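Rurnmont grip-confirmation fault

The Rurnmont grip-confirmation fault is a fault in the handling of soft packages by two-finger robotic grippers. The controller reports that an item is held when the fingers hold only part of the item, or nothing. It is named for the Rurnmont packing site, where it was first recorded as a separate fault in March. Before that, the drops it caused had been logged under general handling errors.

The fault affected cells running the Trunden control software with linkage grippers supplied by Björklund. A review of the site logs found 1,454 picks in which a grip had been confirmed and no item reached the target. No injuries were recorded. The main effects were dropped goods, wrong counts in outgoing orders, and one stoppage in which a cell had to be cleared by hand.

Contents
1 Background
2 Description of the fault
3 Cause
4 Safety aspects
5 Correction
6 Criticism
7 See also

Background

Snack pouches and similar packets are harder to grip than rigid cartons. The film wrinkles under load, the contents shift, and the width between two contact points changes during closing. A gripper that measures only the distance between its fingers can therefore get the same reading from a full pouch held badly and an empty corner of film held well.

The Rurnmont cells picked mixed packets from open bins and placed them on a flat surface for sorting. The bins were filled without any fixed order or orientation. The Trunden software chose a target, moved the fingers to either side of it, closed them, and compared the final finger distance with a stored range for that product. If the distance fell within the range, a grip-confirmed flag was set and the lift began.

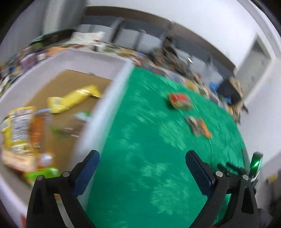 The stored ranges were taken from test packets lying flat and alone. Under those conditions the width at the center of a packet is close to its printed size, and the spread between repeat measurements is small. A bin of mixed goods does not offer those conditions. The long yellow packet lying on the cardboard base is twisted in the middle and flares at one end, so a single width value cannot stand for its whole length. At a twist of this kind the fingers close further than the range allows and the pick is rejected, although the hold may be sound. At a flared end the distance may match the range while the pads touch only film.

Description of the fault

The fault had two forms, listed in the site log as type A and type B.

In type A, the fingers closed on the edge seal or an empty fold of a pouch. The fold bunched between the pads and gave a finger distance within the stored range. The flag was set, the lift began, and the pouch swung down and slid out during the first part of the move. The flag stayed set until the fingers were told to open.

In type B, the fingers closed on a good contact area but the film slipped as the contents settled. The finger distance changed by less than the alarm threshold of 2 mm, and no error was raised. Type B drops took place later in the move and often landed outside the bin.

Both forms ended in the same way in the records. The cell ran its full place motion, opened its fingers over the target, and added one to the item count. The count was not checked against the target surface. Operators first noticed the fault through short orders, and the cell logs for those orders showed no errors.

Cause

The review found that the grip-confirmed flag was set once, at the end of closing, and was not tested again. This was a change from an earlier release of Trunden, which had sampled finger distance throughout the lift. The sampling had been removed to shorten the cycle. The release notes listed the change under motion timing and did not mention grip monitoring.

A second cause was the settling time. Closing was treated as finished when finger speed fell below a set value. With rigid goods this occurs when the pads are fully loaded. With pouches, the fingers slow down as air and contents are pushed aside, and speed can fall below the set value before the final contact force is reached. In tests at Jarnasano, contact force continued to rise for roughly 400 ms after the controller had marked closing as complete.

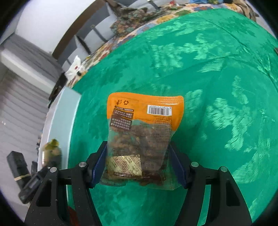
A snack pouch gripped at its sides between two textured finger pads, with the printed back facing up.

Pad wear was considered and ruled out as a main cause. Replacing the pads reduced type B drops for a short period but had no clear effect on type A. Loose dust and crumbs on the pads were also examined. They lowered friction in bench tests, but the drops at the site did not follow the cleaning schedule.

Part-filled pouches made the fault more frequent. A pouch with its contents gathered at one end has a thick half and a slack half, and the target selection in Trunden favored the geometric center of the visible outline. The center of such a pouch lies near the boundary between the two halves, where a small sideways error puts the pads on slack film.

Safety aspects

The fault was first classed as a quality matter. It was moved to the safety register after a type B drop placed a packet in the gap between a bin and the cell frame. The cell carried on working, and an operator reached in to remove the packet while the arm was between cycles. The light curtain stopped the arm correctly. The review noted that a cell which does not know it has dropped something will not stop and ask for it to be cleared, and that this invites reaching in.

Site rules were changed so that any item seen outside the bin required a full stop and lockout before removal. A printed notice was fixed to each cell at eye level. The notice remained in place after the software correction.

Correction

The correction was made in two steps. The first was a settings change. Björklund raised the minimum hold time before lifting and reduced lift speed by 30 percent for all products marked as soft. Type B drops fell sharply, and the cycle became longer.

The second step was a Trunden update that restored sampling of finger distance during the lift and added a check at the top of the move. If the distance had changed from its value at lift-off by more than a set amount for the product, the flag was cleared and the item was returned to the bin. The update also separated the item count from the place motion, so that a count was added only when the flag was still set at release.

Neither step prevents a type A hold on a fold that stays between the pads for the whole move. For that case the update relies on a shake test, in which the arm makes a short sideways movement above the bin before it travels. The shake test is turned off by default. It adds to the cycle and can open weak seals.

Criticism

The stored-range method itself was kept. Several written responses to the review questioned this choice, mainly on the ground that products in a crowded bin overlap and press on one another, and that a range measured on single packets has limited meaning there.

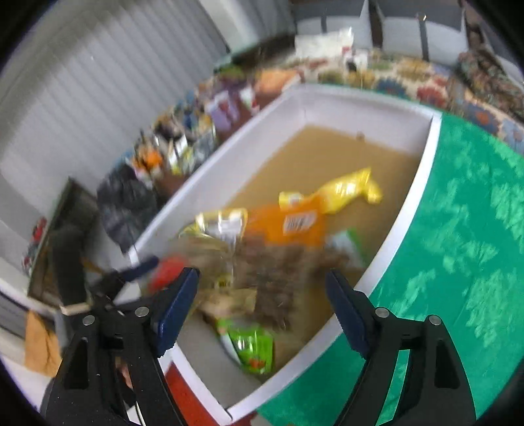
One operator wrote in response that the ranges were a side issue and that weight should have been measured at the wrist from the start, as a pouch that has fallen out weighs nothing whatever the fingers report. The same response asked for the shake test to be turned on by default for soft goods and for the count change to be applied to older cells.

Björklund replied that wrist weighing had been tried and was unreliable for light packets during motion, when arm vibration exceeded the difference between a held and a lost item. Weighing with the arm at rest was found to work but required a pause in each cycle. It is offered as an option for cells where a wrong count has a high cost. The request concerning older cells was accepted in part. Cells with the first type of finger encoder cannot sample at the required rate and received only the settings change.

See also

Grasp planning
False positive
Light curtain
Lockout procedure
Slip detection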